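Imik — guía rápida de preparación
Sección 4. Guardar tarjetas y accesorios en la bolsa

Antes de empezar, mesa despejada alrededor de la bolsa. Unos 2 minutos si ya lo has hecho alguna vez.

1. Abre la bolsa del todo y apóyala contra la pared. Sin apoyo se vence.
2. Primero lo plano y alto: folletos, libretas. De pie, contra el forro.
3. Tarjetas en su tarjetero, una por funda. El tarjetero admite 19, no fuerces más.
4. Caja de repuestos Jurkach — cerrada y en horizontal, al fondo.
5. Estuche pequeño al final, arriba, donde se encuentre sin vaciar todo.
6. Asas hacia fuera. Cierra el broche.

Nota: las tarjetas sueltas van con la ref. 243, no con la 13. Se confunden mucho.

Precaución: no dobles las fundas de plastico. Se marcan y ya no hay arreglo.

Si falta algo de la lista, aviso a Usa Pongsiri antes de cerrar (almacén Bummont, por la mañana).

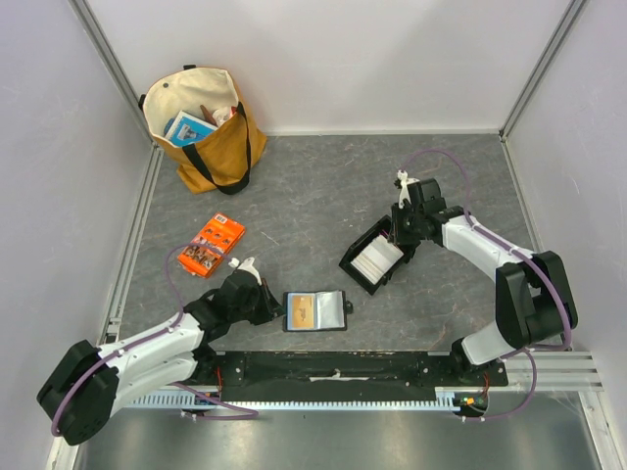
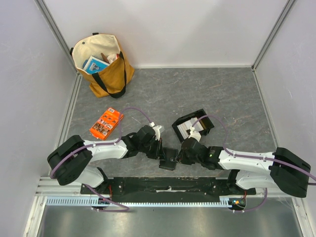

Etiquetas: tienen que poder leerse con el lector Moussa sin sacar la pieza de su sitio. Deja siempre el código de barras hacia arriba, como en el paquete naranja, que en las dos fotos queda tumbado sobre la mesa con la etiqueta a la vista. Si el lector pita doble, limpia la etiqueta y repite. Etiqueta rota — se cambia, no se pega con celo encima. Las nuevas se piden con la ref de la caja, no con la de la bolsa, y llegan casi siempre en el mismo envio.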